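Reports > Mikance Fund > Kornham Reading Rooms

Progress report to the Mikance Fund, second period

The grant pays for evening literacy classes at the Kornham and Wako branches. Both sites are now open.
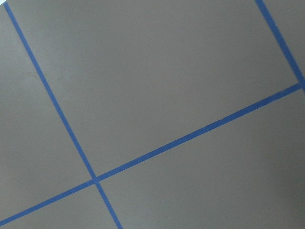 KORNHAM, February

Enrollment stands at 197 adults against a target of 200. Of these, 81 have finished the first workbook. Attendance drops after 8 p.m., so the late class at Wako will start earlier next term.

Aqeel Mengal has taken over tutor training from Soon-im Seol, who now runs the Murerow pilot.

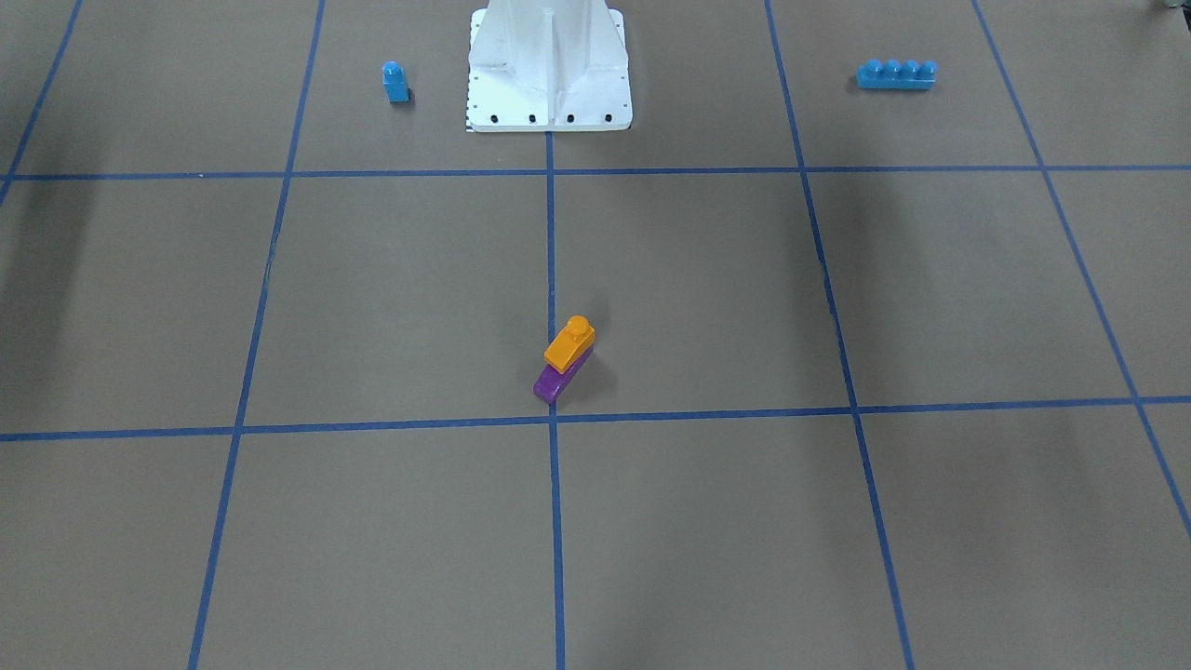

The pilot has spent $900 on large-print readers. Delivery of the second set is late and the supplier has not given a new date. We ask to carry the unspent book money into the next period.

Contact: Reading Rooms office, Kornham | © Kornham Reading Rooms | Back to top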